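Kukik opens teleoperation lab at Turport site

Kukik has opened a lab at its Turport site where staff teach two-armed robots to sort and move small items by remote control. The lab has 18 stations and began work in September.

At each one, an operator guides a pair of arms through a task while the joint positions are recorded. One current exercise uses a clear plastic container of toy fruits and vegetables. Operators repeat a task until they have 1000 usable runs, and the recordings are then used to train the control software.
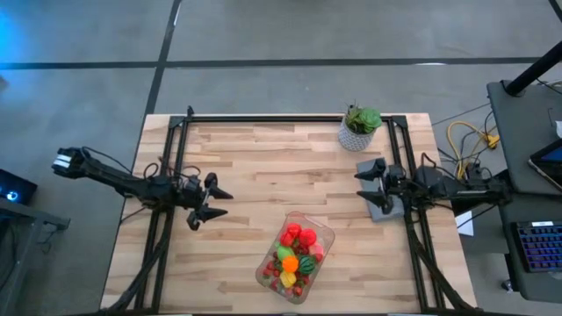 Patwary, which plans to use the trained software in its packing rooms, said that remote control had proved slower to learn than guiding an arm by hand, but that the recordings were cleaner. New operators get 24 hours of practice before their runs are kept.

Kukik said 71 tasks are on the list for the first year, most of them involving picking up and placing objects of mixed shapes. A second lab is planned at Hinitz, where arms will be guided by hand.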